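Filed under: Office & Workspace > Cabinets and Storage

Low cabinets at the end of the desks. Everybody's got them, everything ends up in them. Quick notes from doing ours at the Halport office, typed up over lunch so excuse the spelling.

Open the doors all the way first. Half open and you'll bark a shin or miss whatever slid to the back.

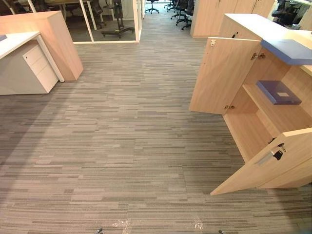

Take it all out. Yes, all. Pile on the carpet, sort by who needs it, not by color or size. Old Navarrete quotes went straight to the shredder box, that was half a shelf right there.

Wipe the shelf with a barely damp cloth. Wet cloth on wood-look board = swollen edges by December. Dry it off before anything goes back.

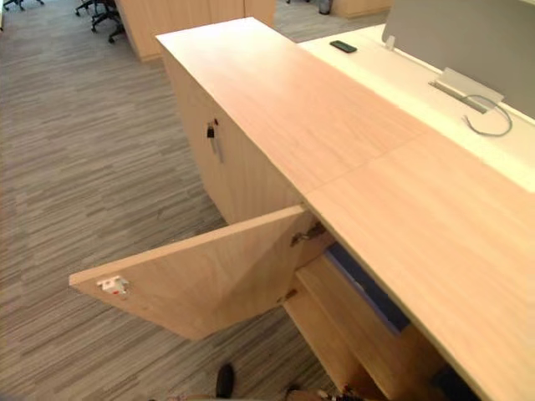

Folders next. One project, one folder, lying flat if there's only a couple. Stand them up once you've got more than 2, they slump otherwise. Label on the outside, big letters, and put the label wher you'll see it without pulling the thing out.

Keys: don't leave the only one in the lock for good. Spare goes in an envelope, cabinet name on it, in somebody else's drawer.

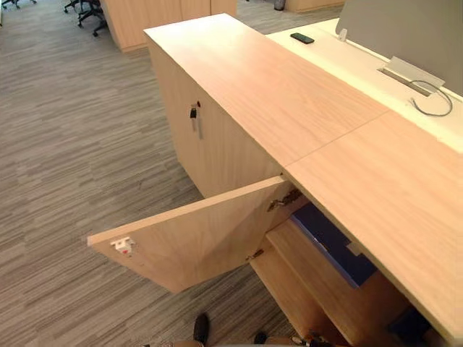

Doors that won't stay shut

Look at the catch before you blame the hinges. Crumb of tape or a bit of paper in there will do it. If the door rubs, small screwdriver, quarter turn on the hinge screw, close, check, another quarter. Don't crank it. And do top and bottom hinge both or it just leans the other way. 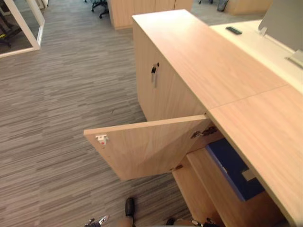 Jolien Vanhove writes that she'd do the hinges while the shelves are still empty, as a loaded cabinet can sag a little and then you're adjusting twice. Fair point, do it her way.

Leave one shelf bare for next month's stuff.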